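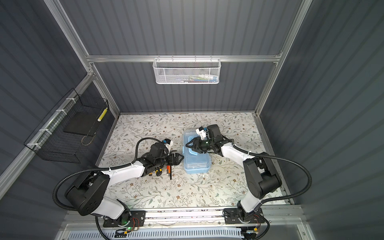 The Small Toolbox Gets Its Due

I have owned a big toolbox for most of my adult life, and I have spent most of my adult life digging through it. It has cantilevered trays, a handle that pinches, and a bottom layer I think of as sediment. So when a reader in Vakero wrote to say she had given up on hers and moved her everyday tools into one plastic box with a lid, I was ready to try it that same evening. I've been at it since April and I am completely sold on the idea!

The idea is small. You keep a light box for the tools you reach for all the time, and the rest stays wherever it lives now, in the garage or under the stairs or (in my case) in the big toolbox. The light box goes on the table when there's work to do and goes back on the shelf when there isn't. It weighs so little that you stop putting off the wobbly drawer knob.

What goes in

Screwdrivers first. A set in its own holder beats a handful of singles, as you can lift the whole thing out and see at once which one is missing. After that, one or two tools you really use. I keep pliers, a tape measure and a short adjustable wrench, and I've been surprised at how far that gets me around an apartment. Our reader went through her old chest before she packed the new box and found 3 hammers, none of which she liked.

Go for a box you can see into, at least a little. Translucent plastic is wonderful for this. The light blue one in these pages has a blue-handled tool and a yellow and black screwdriver set inside, and bright colors like those help no end when you're looking for something in a hurry. Mine came from Nendero, a housewares store on Guerra Street with an entire aisle of plastic boxes – I could have stayed there until closing.

Leave some air in it. A box packed to the brim needs unpacking every time you want the thing at the bottom, and then you have the big toolbox all over again.
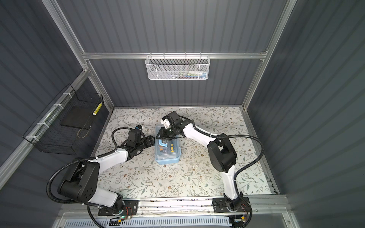 Baskets for everything else

Wire baskets are the other half of this, and I love them even more than the box. A white mesh one can hang from a crossbar at the back of a work area, up off the table, and take all the little bottles and packages that otherwise wander. You can see through the mesh, so the glance that tells you where something is also tells you it's time to buy another.

A second basket off to the side suits the long, flat and awkward things. Boards, rulers, anything that slides off a shelf or gets buried in a box. If the basket has no hooks, cable ties do the job beautifully. Use four if the basket is going to carry any weight, pull them snug, and trim the tails so they don't catch your sleeve. Moving the basket later costs you a few ties and a minute with the cutters.

A tabletop you like looking at

One last thing, and it has nothing to do with storage. Put down a surface that pleases you. Leaves and small brown flowers on a pale background may sound fussy for tool work, but I find I sit down to repairs more willingly at a pretty table. I bought a floral mat of my own after a week of staring at scratched pine, and the lamp I had been meaning to rewire got its new plug the same night.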